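Branberg Opens Its Doors in Fleranwood for a Day of Cloth-Handling Demonstrations

FLERANWOOD, 29 Sep 2024 - Branberg, a developer of automation for household work, welcomed neighbors, students and business partners to its annual open day in Fleranwood. The visitors could follow the whole path of the work, from the first recording of a simple household task to a machine that tries the same task by itself.

The open day took place in the Catterall building, where the company has its workshop and its training rooms. Guests were received in groups of 12, and each group was guided by a member of the technical staff. The tour lasted one hour and finished in the meeting hall, where coffee was served and questions could be asked freely.

The main subject this year was cloth. A towel, a shirt or a small cover has no fixed shape, and for a machine this is a serious difficulty. A cup stays a cup when it is lifted. A cloth changes its form each time it is touched, and the corner which was visible a moment ago can be hidden under a fold. For this reason, Branberg gives to cloth handling the largest part of its working hours.

"People ask us why we spend so much time with such a small thing," said Sumeya Dinsa, who leads the demonstration program at Branberg. "I answer them that they should try to fold one towel with two fingers of each hand, and without feeling anything in the fingertips. After this they understand our work very well."

The guests were invited to make this trial themselves. Two hand-held grippers were given to each person who wished to take part, and the person was asked to lift a cloth by its edge, to fold it over and to lay it flat again. Many guests needed several attempts. The youngest participant, a girl of 11 years, asked to repeat the exercise until her fold was straight, and the group waited for her with good patience.
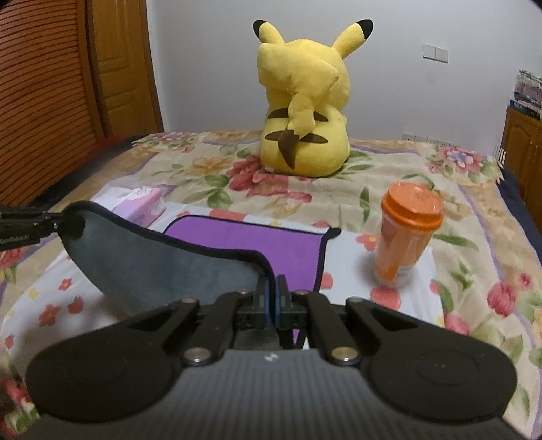
Why is the work practiced on a bed with ordinary things on it, and not on an empty table?

A home is never prepared for a machine. The bedspreads have patterns, the objects stand close to each other, and the cloth must be found among them. When the practice is done in such conditions, the system learns from the beginning to work with them. Branberg also uses plain tables, but only for the first lessons of a new task.

In the second part of the tour, the groups saw how a recording is checked. A member of the staff looks at each recording from beginning to end and decides if it can be kept. A recording is refused when the cloth leaves the view for too long, or when the movement is too quick to be followed. Since February the company has collected 2,978 accepted recordings of folding tasks, and it expects to pass the number of 3,000 in a short time. The counter in the hallway, which shows this number, was watched by the guests with much interest.

The last station was the robot itself. It was asked to pick up a small cloth by one edge and to fold it one time. In the morning it made the fold correctly in most of the trials. In the afternoon it had more difficulty, and the engineers explained openly what they think are the causes. Ms. Dinsa said that the company does not wish to show only the good trials. "The visitors have given us their time, so they should see the work as it is," she said.

Branberg will repeat the demonstration in a shorter form at its second location in Fatbridge. Schools and associations which would like to bring a group can write to the visitor office in Fleranwood. The visit is free of charge. Groups should be announced in advance, and closed shoes are required in the workshop.

About Branberg

Branberg develops grippers, recording methods and software for the automation of household tasks. The company has its main office in Fleranwood and a testing location in Fatbridge.

Recent news
Branberg moves its workshop into the Catterall building
Fatbridge testing location receives a second kitchen
Student placements in Fleranwood: how to apply
New visitor office hours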